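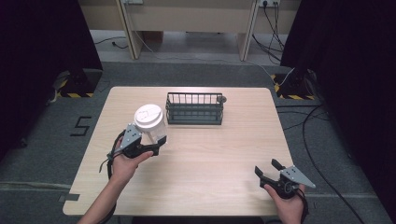
*A clear jar with a white screw-on lid, held above a light wood table.*

In Unar, the first apricots come in June, and for thirteen days the whole town smells like a kitchen. I moved to this valley four years ago and I did not know that a fruit could decide the hours of the shops. The baker closes at noon. The school lets the older children go home early on Wednesday, when the trucks from the upper orchards arrive.

The upper orchards are in Sirnora, at 900 meters. The trees are old and they give small fruit with thick skin, which people from the city do not like to buy. For jam it is the best fruit. It holds its shape in the pot, and the taste is a little sour even when the color is already deep orange.

I learned to make jam here in the community kitchen on Bangash Street. It has two large stoves, one long sink and a window that never opens completely. You bring your own fruit and sugar, and you pay a small price for the gas. On my first evening I used too much water and my jam stayed like a soup. The woman at the next stove looked in my pot, said nothing, and moved it to the bigger flame. After that I always took the place beside her.

The jars are a subject by themselves. Most families keep glass jars for many years and know each one by its size. Glass can take the hot jam directly. Plastic jars are lighter and many people like them for dried apricots, or for the kernels, which are cracked on the doorstep in the evening. My neighbors never agree if the kernels should be roasted first. I prefer them roasted, with salt.

Last season the kitchen wrote down its work for the first time, in a school notebook with a blue cover. The total was 2,772 jars. I was surprised, and I asked to see the notebook twice. Some of this jam goes to the Gruster, the covered market near the bus station, but the larger part stays in the valley. It is given at weddings, to new teachers, to the man who repairs the road.

A cousin of my husband says the young people will soon buy their jam in the supermarket. Maybe she is right. But in the last week of the season I could not find a free stove before nine in the evening, and the two girls in front of me were arguing loudly about lemon. One of them wanted the juice only. The other had already put the peel in the pot.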